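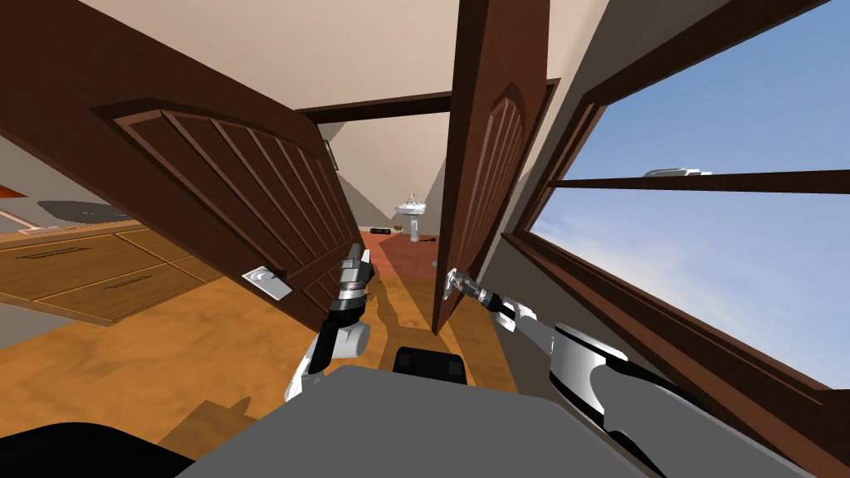
Double doors in simulation, one gripper on each door

Groro two-arm door kit: gripper and controller bundle

If you've ever tried to get a two-armed robot through a door, you know why we started with doors! They're heavy, they swing, and the handle always seems to end up right where your elbow wants to be. So before I put the Groro on this page I ran it in simulation for a good long while, with the same arms and the same house every time, and swapped only the grippers and the controller settings.

The fingers that come in the box are the Skasside set. I like them on a plain door edge (you get a nice long contact and the wrist stays calm), but on a lever I had to slow the approach down quite a bit. The Sotiropoulos fingers are slimmer and I got on with them faster. They cost extra, sorry, and they do need their own mounting plate.

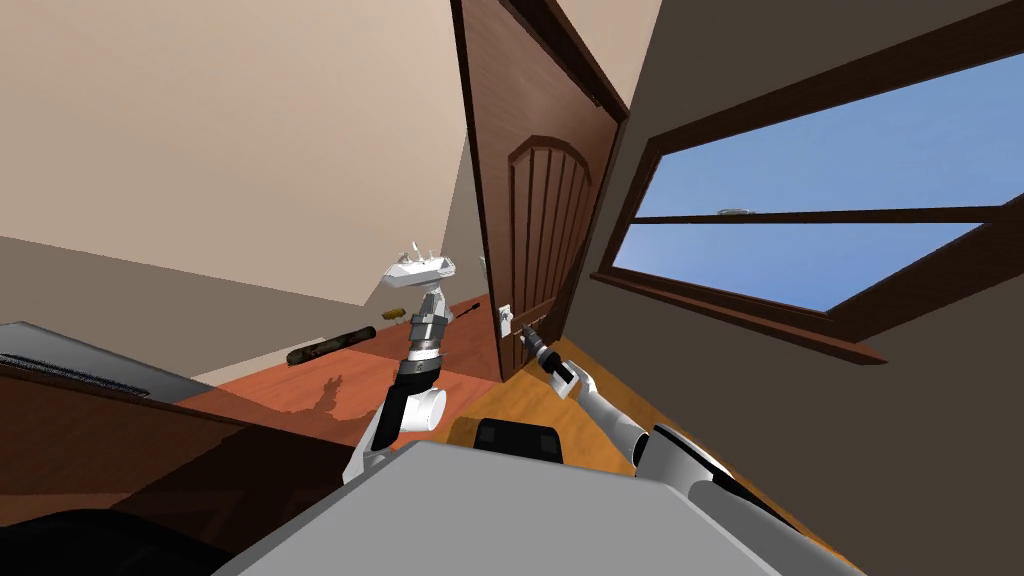
Zisovholm, 27 October 2022

I've now finished 400 door runs, split down the middle, so 200 per finger set. On the lever handles the Sotiropoulos fingers got a good grip in 96 percent of theirs, and I'm really happy with that. One arm takes the handle and the other can stay up out of the way, fingers open, until you want it on the door. You can set which arm leads in the controller menu, and please do it before you load a scene or it goes back to the left one.

The simulation files come with the kit: wooden doors, lever handles, big window and all. Try them with your own gripper model too, I'd love to hear how it compares!

In the box: two grippers, controller, cables, Skasside fingers, scene files. Spare finger pads are sold separately in bags of 50. The next batch ships in July, and you can put your name down with the button at the top of the page.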